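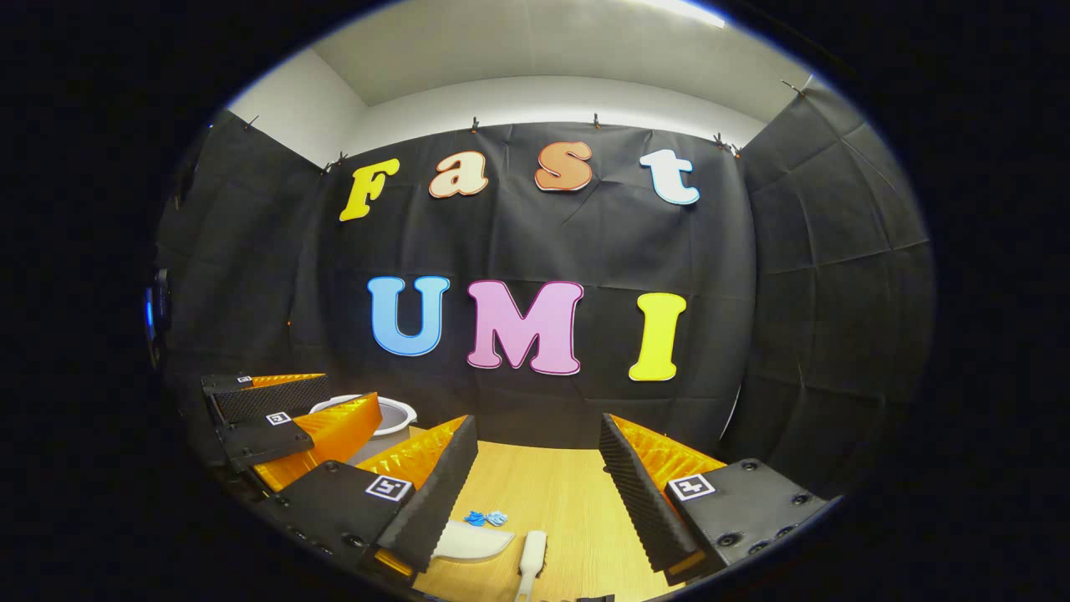 Chapter 3
When the Work Changes Hands

Most of us picture automation as something that arrives on a truck. One morning there is a new machine on the floor, and by Friday somebody has been moved to another department. It does happen that way now and then, but for most people the change comes in slowly, through small jobs at a table – picking up a bowl, setting it down, picking it up again – long before any machine does those jobs alone.

At the Hillwood plant of Wirkis, a company that packs tableware for hotels and school kitchens, 83 people worked the packing lines when the first trials began in May. Three of them were asked to spend part of each shift at a wooden table behind black cloth, working with hand-held grippers in place of their own fingers. They had packed bowls and utensils for years, and they found, a little to their surprise, that they had to learn it over again. Where do you take hold of a handle so that it doesn't swing? How close do you bring the two fingers before you begin to lift? These were things they had always known and had never once had to say out loud.

You will meet that idea many times in the pages ahead, so let us give it a name now. We call it quiet skill, meaning the part of a job that a worker carries in the hands and that seldom shows up in a job description. Automation has a way of bringing quiet skill out into the open, and once it is out, people start asking fair questions about it. Who should be paid for teaching it? Does the teacher's own job get better, or smaller, or simply different?

We will follow the Hillwood packers through their first year, and then set their story beside that of Durkley, a much smaller shop where the owner bought the equipment first and talked to the staff afterward. Before you read on, take a few minutes to write down one task you do well at work or at home, and every step in it that you have never had to explain to anyone. Keep the page handy – you will want it again in Section 3.2.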